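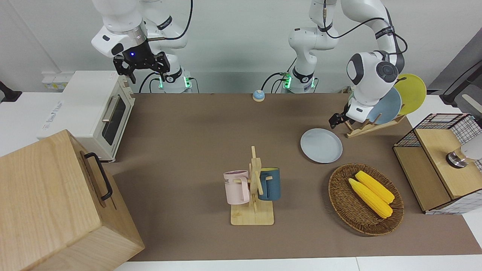 Left gripper stops short when it closes on a plate

Asked by Furelska in Maintenance and repair

Hello all. I look after a cell with two arms on one table. We use it for kitchen tasks – plates in a wooden rack, mugs on a mug tree, such things. Since November the left gripper reports "object held" before it touches the plate. The right one is fine with the same settings. I have cleaned the fingers and restarted the controller 3 times. The counter shows 4,000 cycles since the last service. Is it the motor or the calibration?

2 answers

Přemysl Machala
Before you open anything, take the fingers off and run the homing again. If the error is gone, the fingers were mounted with a small offset. It happened to me after I changed the pads. Tighten both screws little by little, one side and then the other, and home once more with the fingers on. Please look also at the cable at the wrist. When it is pulled tight in the low position, the current reading jumps and the gripper believes it has a plate. I leave a loose loop there and check it every morning.

trnka258
had the same, was the cable. swap left and right grippers if you can, then you know

Furelska (asker)
Thank you both. Without fingers it homes well, so I will mount them again tomorrow and write the result.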